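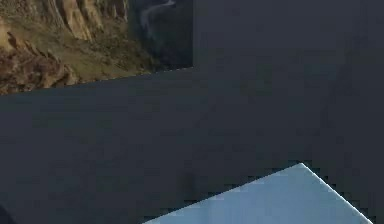
I drove out to Astasby in June to find out why the town library is suddenly open until ten at night, and I ended up staying until they switched the lights off. So this is part news, part me telling you how my evening went.

The news part first. The Astasby Public Library has started late hours for the summer, and it has paired them with a seed and tool lending shelf that opened the same week. Anyone with a card can take home up to 14 packets of seed in a season, plus two garden tools at a time, and keep the tools for two weeks. The late hours run through the end of August. After that the town council decides whether there's money to keep going.

I'd heard about the seeds but not the hours, and it's the hours people wanted to talk to me about. Astasby is a shift town. A lot of folks work at the Jaller bottling plant on the county road, and the day shift gets out at seven. The library used to close at six. You can see the problem! If you worked days at Jaller you could not set foot in the place except on your days off, and then you had to share it with every kid in town.

Korkor Darko, the head librarian, has been asking for later closing for years (she showed me the folder, and it's a thick one). What changed was a grant of $3,000 from the Quintana Fund, which is a small family foundation two towns over that mostly pays for ball fields. It covers the extra staff time at the desk and a little bit of the electric bill. Darko told me she applied on her lunch break and forgot she'd done it.

"I got the letter and thought it was a donation request," she said. "I nearly put it in the recycling."

The seed shelf came along separately. Ezequiel Villanueva, who retired from Jaller last fall, had been saving seed at home for so long that his wife wanted her pantry back. He walked into the library with 200 packets in shoeboxes, all labeled in pencil, and asked if anybody could use them. Beans mostly, and squash, and a tomato he calls the Sivatach, after the creek that runs behind his lot. I asked him what was special about it and he thought for quite a while.

"It doesn't split," he said.

I bought a flat of tomatoes from the big store in April and every one of them has split, so I was sold right there. He told me it was too late in the year to start from seed and then gave me three seedlings in yogurt cups out of the back of his car. They're on my porch now. One has already fallen over, but I think that's the wind.

The way the shelf works is pretty simple. You fill out a slip with your name and what you took. In the fall, if your plants did well, you save some seed and bring it back. If they didn't do well, you don't owe anything, and there's no fine - Darko was very firm about the no fine thing, she said it to me twice. The tools do get checked out like books, with a due date and everything, and yes, there's a late fee on those. A quarter a day. The broadfork already has a waiting list, and I had to ask what a broadfork was.

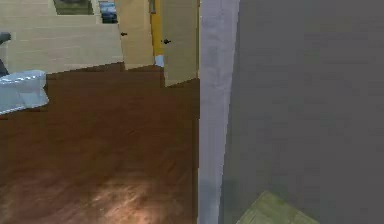 I got there a little before seven, and for the first half hour it was pretty much me and a man reading the boating magazines. Then the plant let out. People came in still wearing their work boots, and some of them headed straight for the computers to deal with the kind of thing you can't do well on a phone, like job forms and taxes and a fight with an insurance company that I tried hard not to overhear. A couple of moms picked up the picture books they'd had on hold. One guy asked for the broadfork and took it pretty well when he heard about the list.

By half past eight there was a little group around Villanueva, who was explaining how to dry bean pods without them going moldy. (Leave them on the plant as long as you dare, then finish them somewhere airy. He doesn't believe in ovens.) He isn't on the schedule or anything. He says he comes in most nights to see what's gone and tidy up the slips, and people keep asking him stuff.

Not everyone in town loves the idea. I talked to a neighbor across the street who worries about cars coming and going that late, and she'd like the parking lot lights pointed someplace other than her bedroom. Fair enough, I'd want that too. Darko says shades for the two lights on that side have been ordered. I also heard from a man outside the gas station who figures the money ought to go to the road by the school. I told him it was grant money and couldn't go to the road, and he said that was exactly what was wrong with grants, and we left it there.

What happens in September is still up in the air. The Quintana money was for one summer only. To keep the late hours through the winter the town would have to find its own funding, and the council won't take that up until its August meeting, once the door numbers from June and July are in. Darko is hopeful but she wouldn't give me a guess. The seed shelf stays no matter what, as it costs next to nothing to run and the shoeboxes are already there.

If you want to go, the late hours are weeknights only. Bring your card, or bring something with your address on it and they'll make you one at the desk - mine took less time than parking did. Seeds are past the front desk on the left, and the tools are kept behind the desk, so you have to ask for those. They're also looking for small envelopes, clean jars with lids, and any hand tools you don't use anymore as long as the handles are sound.

Villanueva says there's still time to put in bush beans if you get to it soon. I took a packet of those home too.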